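Standby and short-cycle loads in shared student kitchens

3. Method

3.1 Site

Measurements were taken in the two ground-floor kitchens of Rundlow, a hall of residence with a common electricity supply and one sub-meter per floor. Kitchen A has a single ring circuit for its worktop sockets. Kitchen B was rewired before the project began and has two. Both are open at all hours, and residents were told by notice that sockets would be monitored during August.

3.2 Equipment

Plug-in energy loggers (Plallton, single-phase type) were fitted between the wall socket and each appliance. The loggers store mean power at intervals of 30 seconds. This interval is adequate for refrigerators and kettles but coarse for anything that switches on and off within a minute, and the consequences are discussed in section 4.2. Readings were copied to a spreadsheet each evening and checked against the floor sub-meter.

3.3 Classification of loads

Appliances were placed in one of two groups. Continuous loads draw power whether or not anyone is in the room: refrigerators, the extractor controller, the microwave clock. Short-cycle loads draw power only when started by a user and stop by timer or thermostat. Kettles, toasters and the microwave oven in use fall in this group. The microwave therefore appears in both, and its readings were split at a threshold of 30 watts.
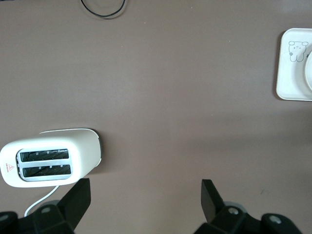 Dzintra Rebane objected at the interim review that the second group was too broad, as a kettle run depends on how much water is put in it and a toaster run only on the dial setting, and that a single average for the group would describe neither. The objection was accepted. Kettle runs are reported separately from here on, and the group average given in the interim report has been withdrawn.

4. Results

4.1 Continuous loads

The refrigerators account for most of the continuous load in both kitchens. The older unit in Kitchen A ran its compressor for longer periods than the one in Kitchen B, although the thermostats were set to the same mark. The door seal on the older unit was found to be split along the hinge side. It was left as found so that the conditions of measurement did not change partway through.

The microwave clocks and the extractor controller were small by comparison, but they do not vary. Over a full term their share is larger than that of the toasters.

4.2 Short-cycle loads

A total of 448 short-cycle runs were logged. Most fell in the morning and in the late evening, with very few in the early afternoon. Because the logger averages over a fixed interval, the first and last reading of each run understate the true power. Energy per run is not affected, as the average is taken over the whole interval, but the peak values should be treated as lower limits.

Two adjacent runs on the same appliance cannot always be told apart. Where no reading returned to zero between them they were recorded as one. The number of runs is therefore likely to be an undercount, chiefly for toasters, which are often started again at once.

4.3 Agreement with the sub-meter

The sum of the logger readings was consistently lower than the sub-meter. The difference is attributed to lighting and the fixed hob, neither of which could be fitted with a plug-in logger. No attempt was made to estimate the two separately.

5. Further work

A shorter logging interval would resolve the repeated runs. The door seal should be replaced and Kitchen A measured again with no other change.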